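Welcome back, everyone, to the Gendivell module, and thank you for all the tidying you did on Tuesday (it really did help!). This week we carry on with soft things, and soft things are harder than blocks, so please be patient with yourselves and with Grerari, our practice code.
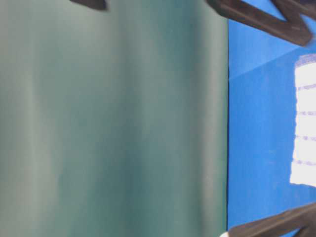

*Fig. 1. Gripper fingers over the blue surface, white sheet between them.*

## Cloth task

Each pair records 10 attempts, and we'll pool them with the Plarnance group's until we have almost 1,000 to train on. Do write down the misses as well, they're every bit as useful to us! Open the fingers wide before you come down, go slowly over the last stretch, and stop short of the table. 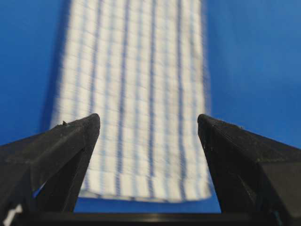

If your pair is running behind, don't fret, 90 seconds an attempt is plenty and the slots are generous. Save your log before you swap over, and read the Szabó chapter on grasping (the first half will do) before we next meet.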